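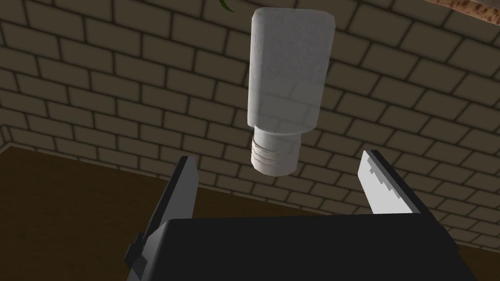

A white bottle above the open gripper in the Clomivska simulator, seen from the wrist camera.

About the Maihi Manipulation Group

The Maihi Manipulation Group studies how robots learn to pick up, move and set down everyday objects. Our main subject is the use of simulated practice: a control program is trained and tested inside a computer model of a room, and then evaluated on a physical arm of the same type. The group is part of the Prostarel Institute and is directed by Daranee Thongdee.

Our Research Question

A robot that has practiced only in simulation often performs worse when it is moved to real equipment. The colors are different, the light falls in other ways, and contact between a finger and an object is never modeled exactly. Much of the published work in this area responds by making the simulated room look more like a real one. Our group has taken a narrower approach. We ask what a program needs to see in the last short stretch before the fingers close, and how much of the rest of the view may safely be ignored.

The Muvley Method

The method developed by the group is called Muvley. It combines a camera fixed behind the palm of the gripper with a training procedure that changes the background of the room between attempts. Walls, table surfaces and surrounding items are replaced or removed, while the shape of the gripper and its place in the view remain the same. The program therefore learns to judge the position of an object by comparing it with the robot's own fingers.

Training takes place in two stages. In the first stage, the program receives recorded attempts guided by a human operator. Each attempt is stored with the camera images, the position of the arm and the width of the opening between the fingers. In the second stage, the program makes its own attempts, and those in which it loses the object are returned to the training set with a corrected path supplied by an operator.

The present training set contains 3,439 attempts. A further 539 were set aside before training began and are used only for measurement. Members of the group who prepare new training material do not have access to the measurement set, and this separation is reviewed whenever a new version of the program is released.

Views Without an Object

Early versions of the program had a particular fault. When no object was within reach, the program would sometimes close the fingers and report a successful grasp. The fault was traced to the training set, in which almost every image showed something to pick up. The program had little basis for recognizing an empty gripper.

The group now includes views in which there is nothing between the fingers, taken against the same walls and surfaces as the others. They are labeled separately and are presented to the program throughout both stages of training.

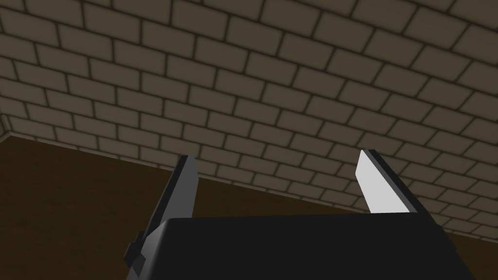 Open fingers against the brick wall, with nothing held between them.

With these views added, false reports of a grasp fell from 60 to 14 on the measurement set. The number of successful grasps did not change by a meaningful amount. We regard the result as useful but limited. It was obtained with one type of gripper with two fingers, and we do not yet know whether it holds for hands of other designs.

Testing on Physical Equipment

Programs that pass measurement in simulation are moved to the arm in our laboratory. The most recent series consisted of 285 trials with household containers, including bottles, jars and small boxes. Each trial was judged by a member of the group who had not been told which version of the program was in use. Clear containers remain the most difficult class. Containers presented with the neck toward the gripper also produce more failures than those presented from the side, and this matter is the subject of current work.

Clomivska

Clomivska is the simulation software written and maintained by the group. It provides the rooms, objects and camera positions used in our studies, together with tools for replaying a stored attempt from any camera position. The software is available to partner institutions for teaching and research. Partners are asked to report errors in the contact model and to name the version used in any published work.

Students and Visitors

The group accepts graduate students through the regular admission process of the Prostarel Institute. Applicants should have experience in programming and a basic knowledge of mechanics. Previous work with robots is welcome but is not required. New students spend their first term replaying and labeling stored attempts before they begin a project of their own.

The laboratory is open to visitors each October. School groups and teachers may request a visit through the institute's front office, and requests should state the size of the group and the age of the students.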